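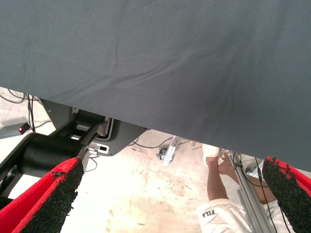 Candurside Technical Institute
Covered Work Surface and Small Gear Parts: Inspection Checklist, Room 513

Form 46, July
Inspected by: Rohani Sitompul
Room supervisor: Tirta Lumenta
Reviewed by: Iara Ibarra
Result: Pass with comments

Scope

This checklist applies to the covered work surface in Room 513, the floor next to it, and the gear plate and loose parts issued for use on the cloth. Wall storage, lighting and the room's fire equipment are inspected separately under the general room form. Electrical items are inspected by the Facilities Office and are not marked here.

Each line is marked Yes, No, or N/A. A comment is required for every No and may be added to any Yes. Comments should name the location of a defect clearly enough that another person can find it without help.

Section 1. Cloth cover

1.1 The cover is the one listed for the room (dark gray, woven, plain).
Yes.

1.2 The cover is large enough for the work surface and extends past the area where small parts are handled.
Yes. Comment: When the cover is put back after washing, check that it has not been turned so that the short side faces the user. This was found at the previous inspection and corrected the same morning.

1.3 The cover lies flat enough that a small part will stand upright on it.
Yes. Comment: There are creases and shallow fold lines in the cloth. They are soft and can be smoothed by hand. A crease that stands up under a plate or tray should be smoothed before parts are set out.

1.4 Hems and edges are sound.
No. Comment: The bottom edge is straight but slightly frayed. The cover may stay in use. Loose threads are to be trimmed with scissors and must not be pulled. T. Lumenta will arrange for the edge to be stitched at the end of the term. If a thread long enough to wrap around a gear tooth is found before then, the cover is to be taken out of use and the spare put down.

1.5 The cover is free of holes and tears.
Yes.

1.6 The cover is clean.
Yes, with comment. Faint dark specks and smudges were noted on the surface. They do not affect the work. The cover should be shaken out outdoors and brushed before the next group, and washed if the marks have spread by the next inspection. Do not use a spray cleaner on the cloth while metal parts are on it.

1.7 The cover does not hang where a person could step on it or catch it with a shoe.
Yes, with comment. One side hangs at an angle to the floor. The low corner is to be brought in when the cover is next straightened. Users should approach from the other side until this has been done.

Section 2. Floor and access

2.1 The floor next to the work surface is level and undamaged.
Yes. Comment: Bare concrete, light in color. No repair is needed.

2.2 The floor has been swept, and no small parts have been left on it.
Yes. Comment: One washer was picked up near the door and returned to the parts cabinet. Silver parts are difficult to see on a pale floor, and the person closing the room should look from a low angle with a flashlight.

2.3 The walking route to the exit is clear at its full width.
Yes.

2.4 Bags and coats are stored on the hooks outside the room.
No. Comment: Two bags were found under the window. The owners were asked to move them and did so during the inspection. The notice by the hooks has faded and should be printed again.

Section 3. Gear plate and fitted parts

This section is completed with the plate resting on the cloth. The plate should not be held in the hand while the gears are checked, and it should be turned by its rim.

3.1 The plate is the correct type for the exercise (flat round metal plate with a large center hole).
Yes.

3.2 The plate sits flat and does not rock when pressed lightly at the rim.
Yes. Comment: It must be placed clear of the fold lines described in 1.3. Pressed on a fold, a sound plate will rock and may be rejected by mistake.

3.3 The outer rim and the edge of the center hole are smooth.
Yes. Comment: Checked with a gloved fingertip. There is a slight roughness on the underside of the center hole which does not catch on the glove. To be checked again at the next inspection.

3.4 The pins are straight and firmly held.
Yes. Comment: All pins were tested with light sideways pressure. A pin that moves must be reported and must not be tightened by users.
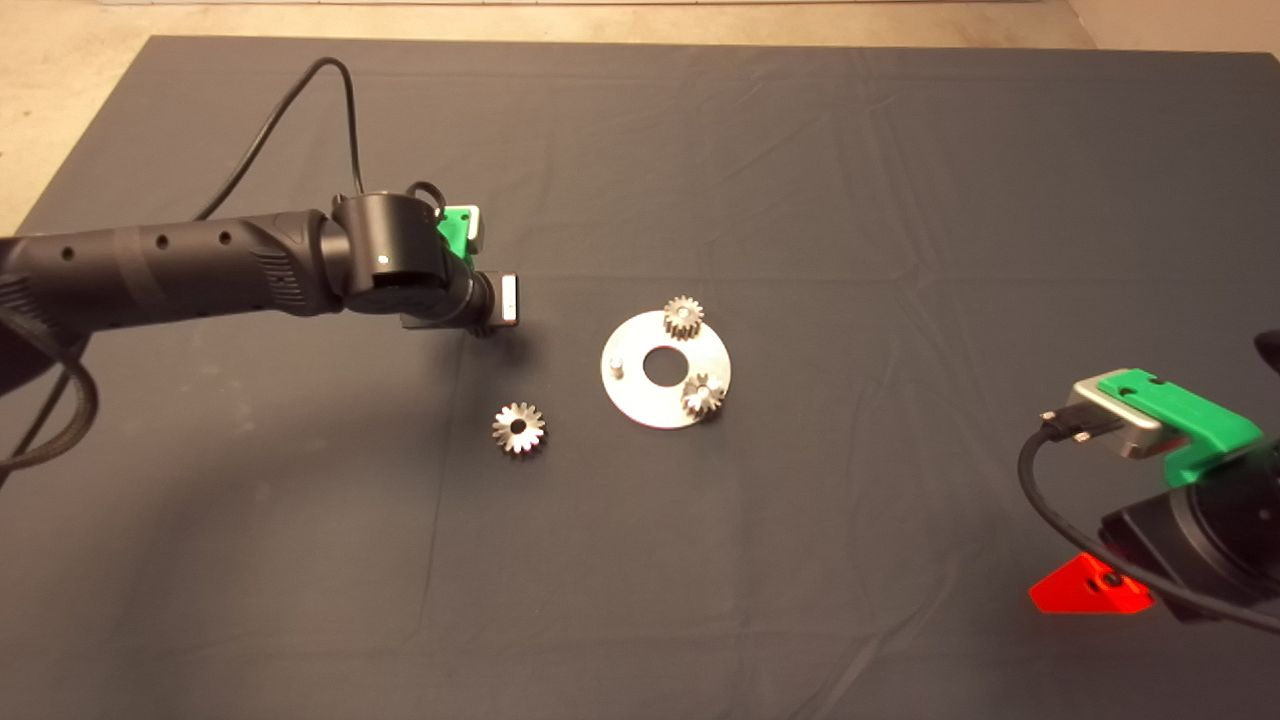

Any pin standing without a gear should be treated as a contact point in its own right. Users reaching across the plate tend to watch the gears and brush the bare pin with the wrist. Sleeves should be buttoned or rolled, and the plate should be approached from the side where the gears are seated.

3.5 The gears are fully seated on their pins.
Yes. Comment: Seating was checked at eye level. A gear may overhang the outer edge of the plate slightly when it is correctly placed, and this is not a defect. It does mean that the plate must not be slid against a tray, a wall or another plate.

3.6 The teeth are complete and free of burrs.
Yes. Comment: The teeth are clearly formed and no damage was found. Inspectors should turn each gear through a full revolution, as a chipped tooth is easily missed on the side facing away.

3.7 The gears turn freely by hand.
Yes.

3.8 Metal surfaces are free of rust, oil and dried cleaner.
Yes, with comment. Fingerprints were wiped off with a dry cloth. The top faces reflect the room lights strongly, and glare can be mistaken for a scratch. Change the viewing position before recording a surface defect.

Section 4. Loose parts and storage

4.1 Loose gears and pins are kept in a lidded tray when not in use.
Yes.

4.2 The contents of the Tichý parts cabinet match the inventory sheet.
No. Comment: The sheet lists 630 pieces across all drawers. The signed copy is two revisions behind the one kept in the office, so no match could be confirmed. Cheuk-hei Chang is to replace the sheet and repeat the check. Until then, parts may be issued from the upper drawers only.

4.3 Drawer labels are legible and match the contents.
Yes, with comment. The label on drawer 3 is lifting at one corner.

4.4 Damaged parts are kept apart from usable parts.
Yes. Comment: The red box is in its proper place and was empty.

Section 5. Personal protection and conduct

5.1 Safety glasses are available in the room in sufficient number.
Yes. Comment: The Hivach pairs are scratched and should be withdrawn as new stock arrives. They remain acceptable for visitors who are observing only.

5.2 Long hair, loose jewelry and lanyards are secured before work begins.
Yes. Comment: Observed with the afternoon group. One lanyard was removed on request.

5.3 No food or open drinks are placed on the cover.
Yes.

5.4 Users know how to report a dropped or lost part.
Yes, with comment. Two users were asked and gave different answers. The correct step is to stop, tell the room supervisor, and stay where they are until the floor has been checked. Anjani Lubis will repeat this in the room briefing.

Actions arising

Item 1.4: Trim loose threads now, stitch edge at end of term. T. Lumenta.
Item 1.6: Shake out and brush cover before the next group. Room user on duty.
Item 1.7: Bring in the low corner. T. Lumenta.
Item 2.4: Reprint notice at coat hooks. Office.
Item 3.3: Recheck underside of center hole. R. Sitompul.
Item 4.2: Replace inventory sheet and repeat check. C. Chang.
Item 4.3: New label, drawer 3. C. Chang.
Item 5.1: Withdraw scratched glasses. T. Lumenta.
Item 5.4: Add lost part procedure to briefing. A. Lubis.

Reviewer's comments

The result of Pass with comments is accepted. The fraying noted in 1.4 does not by itself require the cover to be replaced, and the inspector's limit on thread length is suitable. I would ask that the spare cover be unfolded and checked this month, as it has been in storage since it was bought and will be of little use if it has creased badly.

On 4.2, an out-of-date sheet in the cabinet has now been reported in two rooms. The office will hold the master copy from here on, and rooms will receive a printed replacement whenever it changes. Old sheets are to be handed in when the new one is collected.

The order of Section 3 may be changed at the next revision of this form so that the pins are checked before the plate is pressed at the rim. Inspectors with a view on this should write to the Sirumero building office before the form is reissued.

I. Ibarra

Copies: room binder, Facilities Office, T. Lumenta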